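Hutska support – ticket 151
Subject: Arm stops short when picking up tube stock in simulation
Opened by: Elif Naz Bayram
Assigned to: Sebastião Guimarães
Status: open, waiting on customer

Elif Naz Bayram
We want to move bench tidying at our Sillura workshop over to the arm. The job is to lift lengths of tube off the bench and put them back in the rack. In simulation the approach runs normally, then the arm halts before the fingers close and the log gives "grasp width out of range". Restarting the planner makes no difference. Same result in 16 of 20 runs.

Sebastião Guimarães
Please send the gripper settings file and the planner log. Which release was in use when it last worked?

Elif Naz Bayram
Both attached. It worked in April, before we updated. The planner timeout is 2,000 ms and I have not touched it.

Sebastião Guimarães
The update reset the maximum opening to the default for the small fingers. Your file still names the wide ones, so the planner rejects any tube above the smaller limit. Set the opening by hand, clear the cached grasps and run the batch again.

Elif Naz Bayram
Done. 20 of 20 now get past the width check. Two dropped the tube on the way to the rack – separate fault, I think. 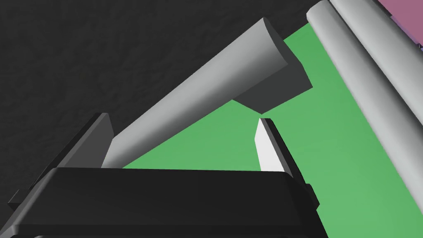 Can we leave it to clear the bench overnight without anyone there?
Not at this stage. Lifting one known tube is within reach, but a mixed bench still needs a person to sort it first.

Sebastião Guimarães
Send the logs for the two drops, with the friction values you used. Keeping this open until they arrive.

Last updated 2025-05-28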